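4. Running your first trials in the simulator

Read this section before you touch the club laptop. The Zollham package will tell you it is ready as soon as the window opens. Do not take its word for it. Last June three teams started on the green light and had to throw out a whole evening of runs.

4.1 Loading a room

1. Open the launcher and choose Practice, not Competition. Competition rooms lock your settings and you only get 30 attempts.
2. Pick a room from the Flaston set. The Minham set looks nicer but crashes on the older laptop.
3. Type in a seed and write it in the team logbook. "Random" is not a seed.
4. Wait until the fan settles, then open the wrist view.

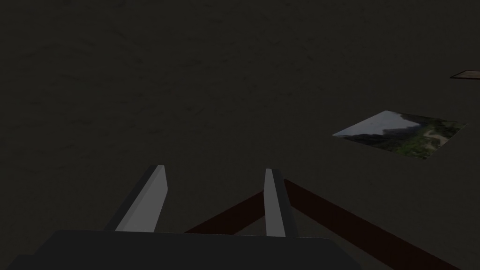 5. Open and close the gripper once from the keyboard. If the fingers lag behind the keys, quit and reload. Lowering the graphics setting is supposed to fix this and I have never seen it do so.

Note: The manual from the supplier says calibration "is automatic". Garba Edet checked it against the numbers in the log and found the left arm off after nearly every reload. Calibrate by hand.

4.2 Switching views

6. Press V to go through the cameras. Stop at each one long enough to work out which way is up.
7. Choose one wrist view and one wide view for the run, and log both.

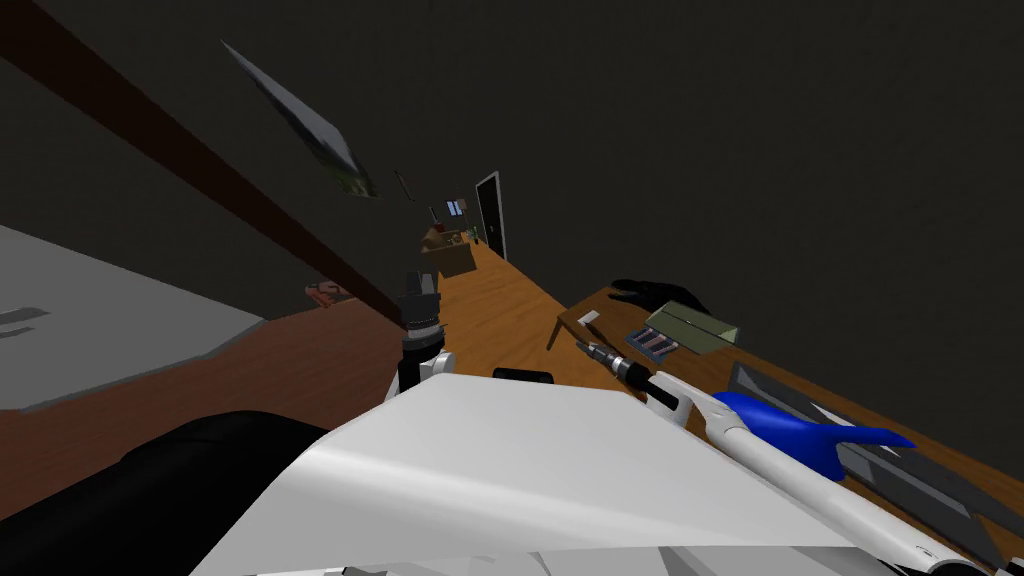

8. Move one arm at a time until you have 60 logged attempts. Two-arm mode is in the menu and you are welcome to be disappointed by it later.

Caution: Do not use the Auto-Grasp button for anything you plan to show a judge. It reports success when the fingers close, whether or not they have closed on anything.

4.3 Scoring a grasp

9. Line up the fingers in the wrist view, then check the wide view before closing.
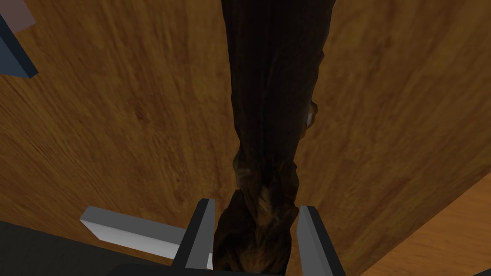

10. Close slowly. Soft objects in this simulator behave a bit like cloth and a bit like wet cardboard, so a good result here says very little about the real arm.
11. Lift, hold for a count of five, and score it yourself. Ignore the percentage on screen. It gave Team Mwakalinga 68 on a night when their own tally came to 47.
12. Save the log before you close the window. There is no autosave, whatever the menu says.

Questions about scoring go to Anika Crenshaw on Monday, before the laptops are packed up.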